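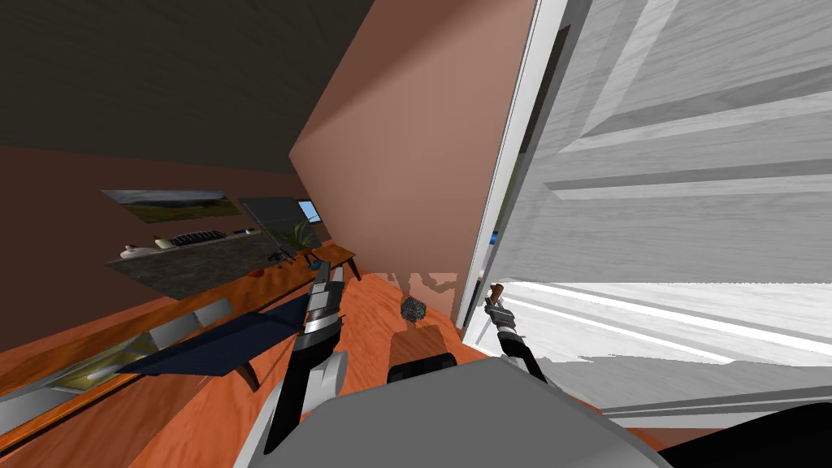 What orbit is the Bekudlow 2 bus built for?
It is built for sun-synchronous orbit at 600 km. Other low orbits can be quoted on request.

Home Buses Payloads Ground Equipment Contact

Bekudlow 2 Small Satellite Bus

The Bekudlow 2 is a three-axis stabilized bus for small Earth-imaging payloads. It is assembled and tested by Omoregie at the Ellholm plant. The bus comes with its flight computer, battery, star trackers, reaction wheels and two fixed solar panels. The payload bolts to the top deck and can be fitted at Ellholm or by the customer.

Payload power is 15 W averaged over one orbit. Customers who need more should ask about the folding panels, which add mass and change the separation test.

Orders include one copy of the interface manual, a mass dummy of the payload deck and a shipping container. The launch adapter is ordered separately under part number 652. Radio licensing is the customer's job.

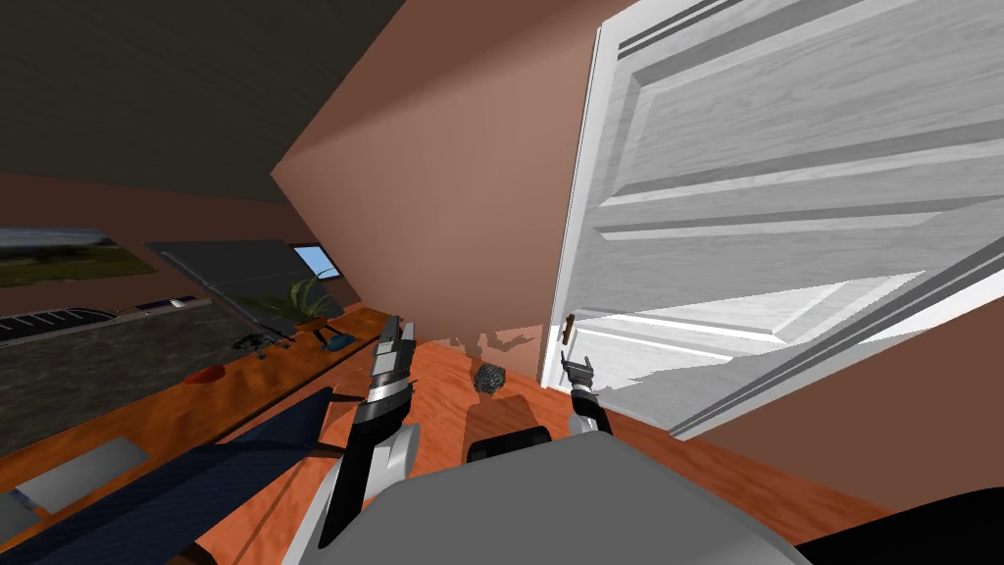
Ordering and support

Send the payload mass, power needs and planned launch date to Setareh Khosravi in sales. Questions on the flight software go to Yakubu Amadi. Orders placed before April ship with the older battery heater unless the new one is requested in writing.

Omoregie, Ellholm | Contact sales | Page updated Jul 16, 2026 | Back to top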